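Chapter 4
The Sitting Room Floor

If you have ever moved into a new place, you will know the odd feeling of standing in the doorway of a sitting room and not knowing where to begin. The sofa has to go somewhere, and so does the lamp your aunt gave you, and before long you are pushing things up against the walls simply to get them out of the way. Most of us do it (I certainly did, in my first flat on Huswood Road!) and most of us then leave everything there for years.

In this chapter we begin lower down, with the floor itself. Carpet is the largest single surface in many sitting rooms, and it does a great deal of quiet work. A grey one with a broken, streaky pattern will forgive crumbs and footprints, and it sits happily under pale furniture, which can look a little lost on a cream or white floor.
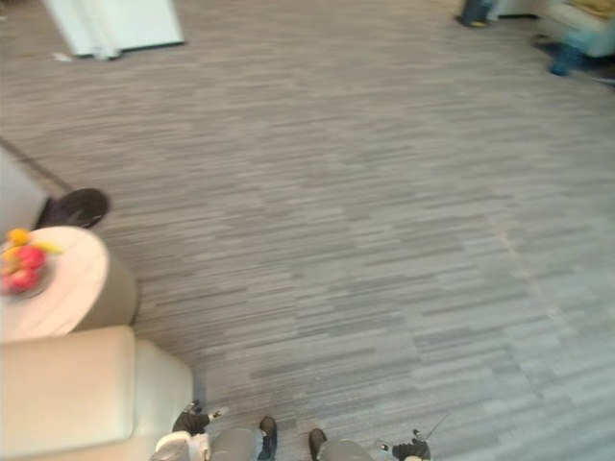

Figure 4.1 Cream armchair and round side table on a patterned grey carpet, with the fruit bowl giving the strongest colour.

Look at how close the table is to the chair. Lemlem Endale, whose notes on small rooms we shall come back to in Chapter 6, calls this the reaching rule: whatever you put down, you should be able to pick up again without standing. Keep it in mind as you read on — it will save you a good deal of shuffling about later.

Before you start the first section, take a sheet of squared paper and draw your own sitting room from above, doors and radiators included. Leave the furniture out for now.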